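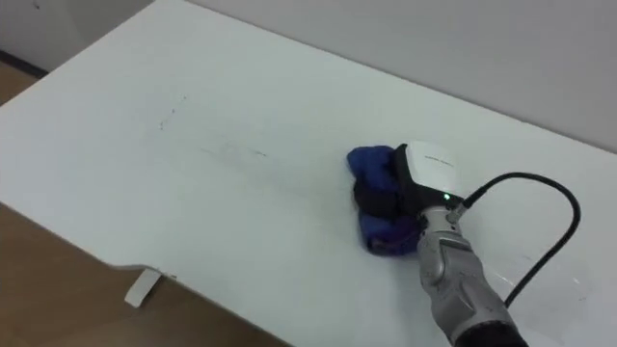
Lalit Shukla had the manual for the arm open on his knees and was reading the same line for the third time. Torque the wrist screws in a cross pattern. He had done that. He had done it at the start of his shift and again after lunch, and the arm still buzzed every time it turned the last joint past 90 degrees.

"It's the cable," said Sandra Wainwright from the doorway. She had her coat on.

"I changed the cable."

"Then it's how you hung it."

She went home. Lalit stayed, partly to prove her wrong and partly because the bus to Flallunbridge had already gone.

The arm was called Rana. Trilok Kanaujia had named it before he moved to the Stismont plant, and he had left behind a notebook with everything he knew about it. The writing was small and the pages were out of order. Page 18 was about the gripper. Page 71, which came right after it, said: If she buzzes, give her more slack than you think. Too tight and the plug pulls on the collar and she feels it as a load.

Lalit shut down the arm, locked out the power and hung his tag on the switch. He loosened the tie on the forearm and fed some cable back toward the plug, then tightened the tie again with his fingers. The loop stood up higher now. It looked sloppy, and he didn't like it.

Risilport paid by the folded piece, and the cell had folded nothing since morning. Narendra Kaushik had called twice from the office to ask about that. The second time he hadn't said hello.

"Is it the motor?" he had asked.

"I don't think so."

"Ostap thinks it's the motor."

Ostap Demchenko thought everything was the motor. He had swapped two of them in October and both of the old ones had tested fine on the bench. They were still on the shelf over the sink, wrapped in newspaper.

Lalit took his tag off, turned the power on and waited for the controller to finish its checks. Then he ran the wrist by itself, slowly. Thirty degrees, 60, 90. He held his palm near the collar without touching it. He ran it again at half speed.

There was a hum, the ordinary one. He sat back down and listened to it go around a few more times before he believed it.
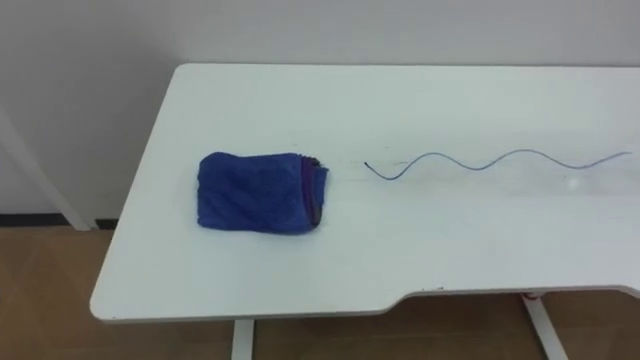 Trilok's notebook had a page on test cloths too. Never use a new one, it said, they slide. Use one that has been through the wash about 20 times. Lalit wanted a fold he could measure the next run against, so he did one by hand, the way his mother did sheets, pressing the air out with the side of his arm. He was not good at it. The blue towel came out as a rough rectangle with the layers a little out of line on the right side, the darker ones showing past the top fold. He tried to nudge them straight and made a wrinkle, and after that he left it alone. A machine that could do no worse than this would be good enough for tonight.

He wrote down the time and the cable length in the notebook, under Trilok's line, in the same small writing so it would fit. He thought about adding that Sandra had said it first. He put S.W. in the margin.

The phone rang.

"Well?" said Narendra.

"It was the cable."

"Not the motor."

"No. It was pulling on the wrist. I gave it more slack."

Narendra was quiet for a moment. Lalit could hear him typing. "So we can run tonight?"

"I want to do a slow hour first. If it doesn't buzz, you can have it after that."

"An hour," Narendra said.

"A slow one."

He hung up and went to shake out the towel.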